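The Trial Period

The Jillano came on a Thursday in a box the size of a suitcase, and Nadhirah Kusuma signed for it because her boss was at the dentist. The packing slip said 2023-06-15. Under that it said TRIAL UNIT, 8 WEEKS, and under that it gave the price if they kept it, which was 400 a month with service included.

She put the box in the back office of the guesthouse and went up to finish the beds.

Bayu Majimbun got back at two with half his face numb. He cut the tape himself. Inside were a hand-held gripper with a trigger, a docking cradle, and a thin booklet. The arm would come later, from the Grestthorpe depot. First you had to teach.

"Teach who?" Nadhirah said.

"It. You hold this and do your job with it. It learns how you do it. Then they send the arm and the arm does it."

"And what do I do?"

He rubbed his jaw. "Other things. There's plenty."

The booklet was by someone named Vendula Šťastný, whose name was on the back cover with a phone number. It asked for 225 good repetitions of each task. A good repetition was one where you didn't drop anything and didn't stop halfway. You were supposed to log the bad ones too, but separately.

Nadhirah started with washcloths. The gripper was heavier than it looked and it made her wrist ache in a place that beds and bathtubs never had. She folded a cloth in half, then in half again, and pulled the trigger too late, and it slid off the table. She wrote a mark in the bad column. By the end of the week she could do a cloth without looking at the booklet. By the end of the next she caught herself reaching for a coffee cup with her finger and thumb held out stiff, the same way.

Her sister Nabila called on Sunday. Nabila Menon – she had married and moved to the coast – worked the desk at a hotel called the Laltotness, where they'd had a Mavromatis system for a year.

"Is it any good?" Nadhirah asked.

"It does the napkins. It's slow. If a guest leaves an earring in a towel it folds the earring in."

"Did they let people go?"

"One left. I don't know if that's the same thing."

Nadhirah thought about that while she did the ironing. 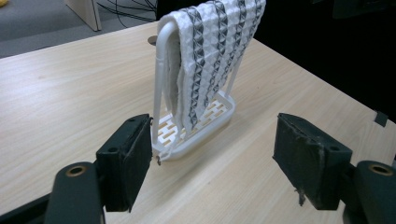 Towels were the fourth task and the last before the arm was due. The booklet wanted every towel squared on the rack with an even drop, and it gave the task nine pages, most of them about edges. Bayu had bought a small white rack for practice, the kind with a slotted tray for a base, and he told her to use the good towels so the thing would learn on what it would be handling. She used the white one with the dark zigzag bands. The waffle weave gave the pads something to hold, and the bands helped her too, because when they hung straight she knew the towel did. The left edge was another matter. It had gone fuzzy where it turned over the bar, and however she came at it, it still looked frayed. She opened the fingers wide on either side of the rack and looked at it for a while before she decided which column it belonged in.

She called the number on the back of the booklet. A man answered and said he was Faizal Hidayat, customer support.

"I have a towel with a bad edge," she said. "Do I count it?"

"Did you drop it?"

"No."

"Did you stop?"

"I stopped after. To look."

She could hear him typing. "What would you do if it was a room? With a guest coming."

"I'd turn it so the bad side faced the wall."

"Then do that," he said. "Do that every time and it'll pick it up."

She went back and turned the rack around first, which was cheating, and then she turned it back and did it properly, taking the towel off and hanging it again the other way. It took much longer than the booklet said a towel should. She put it in the good column.

Bayu came in at five and asked how many were left. She told him to look at the sheet. He read down it with his glasses pushed up on his forehead, and then he asked if she'd mind staying on through February, whatever they decided about the machine, because he'd need someone to check the rooms.

"At the same pay?" she said.

He said he would have to look at the numbers. She set the gripper in its cradle, waited for the charging light, and went up to do room six by hand.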